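Domestic Organisation and Storage
Unit 4 handout: Sorting small items into open bins
Tutor: Chibuzor Ezeani

Read this before the practical. Bring it with you, along with the Plelness workbook.

What this unit covers

Last time we dealt with closed storage: drawers, lidded boxes, wardrobes. This unit is on open bins, the kind with no lid that you reach into from the front or the top. They suit things that get picked up and put down every day, such as hats, gloves, scarves, keys and dog leads. They don't suit anything that needs keeping clean for months.

Choosing a bin

Measure the shelf first. The shelves in the Iyamu exercise are 615 mm wide and 495 mm deep, and you will be asked to plan for both figures. Leave 30 mm at the side for your fingers.

Clear plastic lets you see what is inside without a label. It also shows every mess, so some households prefer a solid colour - ask before you buy. A lowered front lip makes it easier to take things out, but a stack of soft items will slide forward over it if the bin is too full.

Use different sizes for different groups. The larger bin takes the bulky things and the smaller one takes whatever would get lost underneath them.

Working method

Clear the table and wipe it down. Put the bins out empty, side by side, before you bring any items over. Sort by who uses the item, then by how often. Anything used less than once a month goes to closed storage (Unit 3).

Work on one bin at a time. Stop when it is three-quarters full.

Hats and caps

Caps cause more trouble than anything else in a hallway. The crown creases if something heavy is put on top, and the brim bends if the cap is forced in flat.
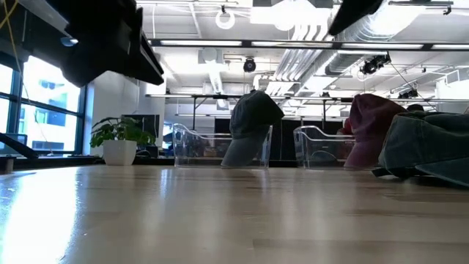

If the bin is deep enough, stand the cap up with the crown supported by the back wall. If it isn't, nest the caps one inside the next with all the brims facing the same way. Wool hats can be folded once. Straw hats should hang on a peg - they split at the fold.

For the practical

You have 14 items to sort, listed in the Mevenar case study on page 2 of the workbook. Write down which bin each one goes in and one line on why. Hand in the Duka planning sheet at the end, with your shelf measurements filled in.

Reading for Unit 5: the workbook section on labels.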